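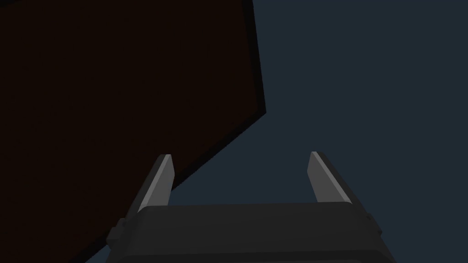

The simulated gripper with its fingers open, beside the edge of a dark brown panel.

The robot at Dufour College has never been dusted, dropped or carried up a flight of stairs. It has two arms, a white body and a good many hours of practice behind it, and it lives on a row of elderly desktop computers in a ground-floor classroom that smells of toast. The smell comes from the textiles department next door, and has never been explained to anyone's satisfaction.

The robotics club meets there after lessons, from four until the site is locked. It has 20 members. Most of them joined expecting soldering. A few had brought their own safety goggles, and one or two kept them on for the first session out of principle, while the rest of the room learned how to make a wrist turn by typing at it.

What they are working towards is the Zustix Challenge, a schools competition held entirely in simulation. Teams are given the same pretend robot and the same pretend room with furniture in it, and must write a program that gets the first to do something useful in the second. This year's task is to bring a gripper up to the edge of a piece of furniture, take hold, and move it without knocking into anything else. A person would do it while talking on the phone. The club's best program takes most of a minute and pauses halfway, apparently to think about its life.

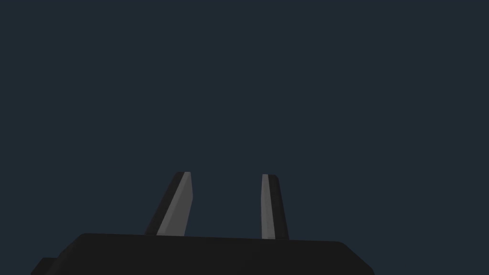
Part of the trouble is knowing where the hand is. The club can look through the robot's eyes or along its wrists, and the wrist view is the one they argue over. It is very good at telling you about the fingers and rather poor at telling you about the world. Several members have spent whole afternoons steering towards something that had quietly left the picture, with the steady confidence of a man following a satnav into a reservoir.

The early attempts were done by hand, with a keyboard, and went into a shared log. There are 631 entries in it so far. The entries for the first month are careful and grammatical. By April they have shrunk to "no", "no", "worse", and a long one about the canteen's new opening times that was plainly meant for somewhere else. The log is compulsory under the competition rules, and the judges are said to read it, so there has been a late movement to go back and add some adjectives.

The simulator is called Wikonik and has habits of its own. If you ask for a movement that the arm can't manage, it does not complain. It does the nearest thing it can and lets you find out. One program sent both arms up over the robot's head and held them there until the clock stopped. It scored 4 points, all for not hitting anything, and for a fortnight this was the club record.

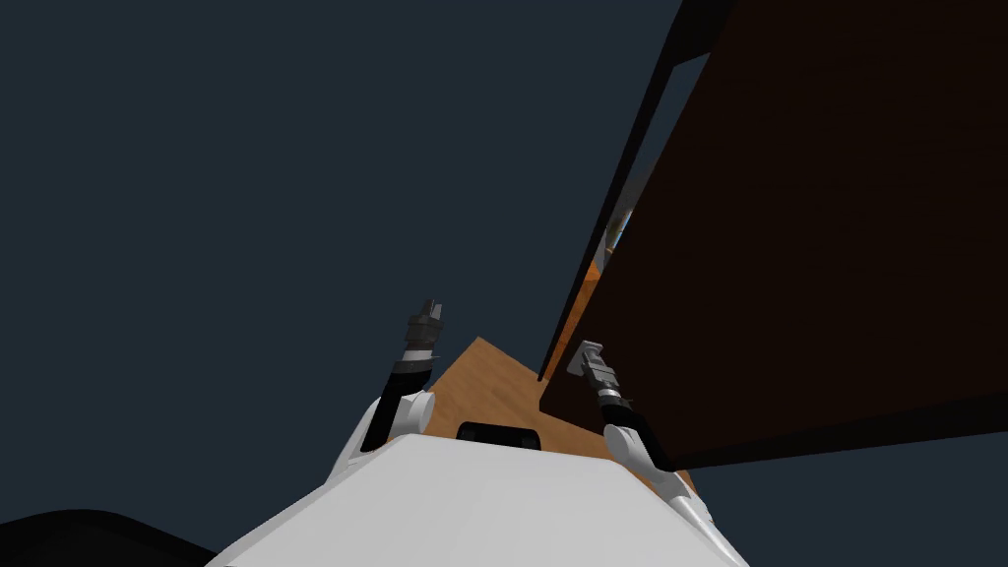 Two arms, one opinion each

The club has split down the middle over what to do with the second arm. One half would like to park it somewhere safe and forget it. The other half points out that the robot came with two, and that most of the points this year are for using both. The parkers have the better results. The others have the better slides.

Both sides accept that big flat things are harder than small ones. A cup can be approached from almost anywhere. A large panel has an edge, the edge has a corner, and a gripper that arrives a finger's width wrong will sit beside it looking busy. The present program, which runs to 2218 lines, spends a surprising share of them getting near the corner and then slowing down. There is a comment in the middle that reads "do not touch this, it works", and directly beneath it another, in a different style, that reads "does it though".

Help comes from Larov, a small automation firm on the industrial estate, which lends the club an engineer one afternoon a month. The engineer's usual contribution is to watch a run in silence and then ask what the robot was supposed to be doing. It is a fair question and it has led to two complete rewrites.

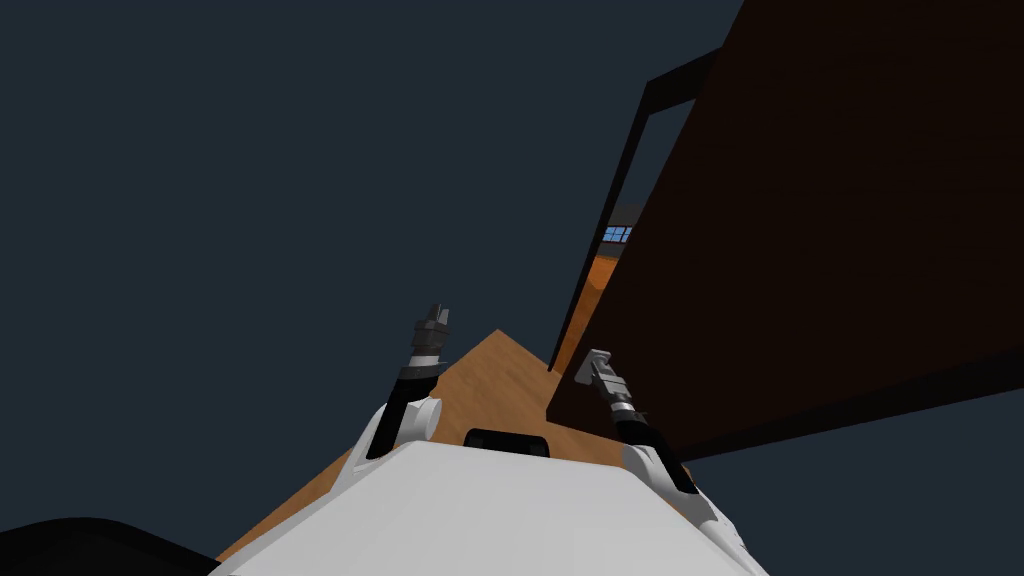
DUFOUR COLLEGE ROBOTICS CLUB
Ground floor, next to Textiles. New members welcome, goggles optional.

The regional round is run over the internet, so there will be no coach trip and no packed lunches, which has been a blow to morale. Instead the team will upload its program before the deadline, the organisers will run it in rooms the members haven't seen, and a score will come back by email. The club has asked if it can at least wear the T-shirts.

In the meantime they are practising with the furniture shifted about and the starting position changed each time. Results vary. The arm-parkers have agreed to a trial of two-armed working, on condition that the old version is kept somewhere it can be found again. It has been saved under the name "final", next to the other six.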